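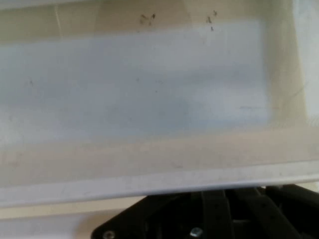
Plastic bin and gripper, close up

Can a robot arm do kitchen chores yet?
Posted by Desmond Boateng, July 9, 2018

I run a small break room for a shop with 17 people. The chores are always the same: empty the bins, wipe the table, heat up lunches, put the bowls away. A salesman from Danwood told me an arm could handle most of it. Is anyone doing this for real, or is it still demo material? I don't need it to be fast. I need it to work when I'm not standing there.

Gwilym Probert
No. Buy a dishwasher.

Rosalind Blackwood
It depends which chore. I did test work on a Hurik arm for 21 months, so this is from use and not from the brochure.

Picking up a solid object from a known spot is fine. Clear or milky plastic is hard. A wrist camera right over a bin like that gets a lot of pale blur, and a few dark specks on the plastic can be dirt or scratches as far as the software knows. We had to put tape on the rims of ours.
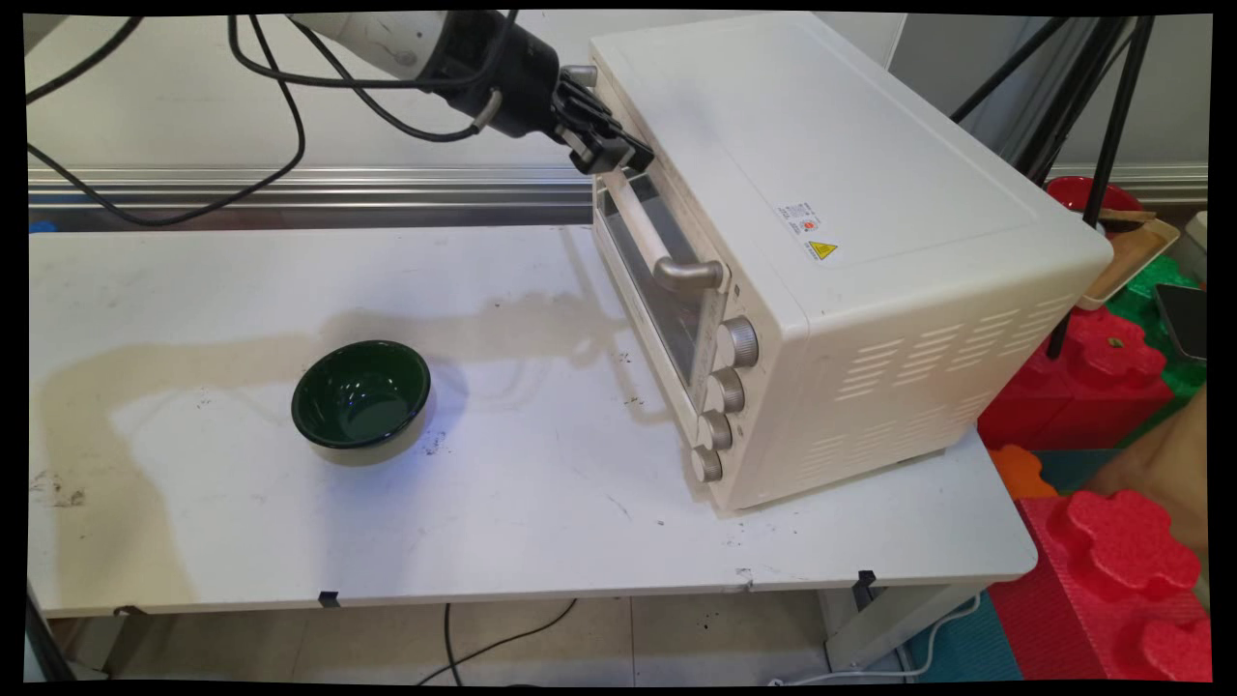 Toaster ovens are a good test before you spend any money. The door is hinged, the handle is narrow, and the arm has to follow a curve while it keeps its grip. If the oven slides, the whole move is off. With the gripper up by the top of the door, just above the handle, a small error in height is enough to miss the bar. Knobs are a separate job, and four in a column means four positions to teach. Ask Danwood to run open, load, close and set the timer 400 times on your oven, not theirs, and write down every time a person steps in.

Wiping is the one I would skip. Crumbs are easy enough to push around, but an old tan stain looks the same to the arm before and after, so ours kept scrubbing until we stopped it.

Vaughn Halvorsen
Agree with Rosalind on the plastic. We had a Marchetti unit sorting parts out of tote bins, and swapping to dark gray totes fixed more than any update did. Also ask what a replacement finger costs. Ours was $888 and took until September to show up.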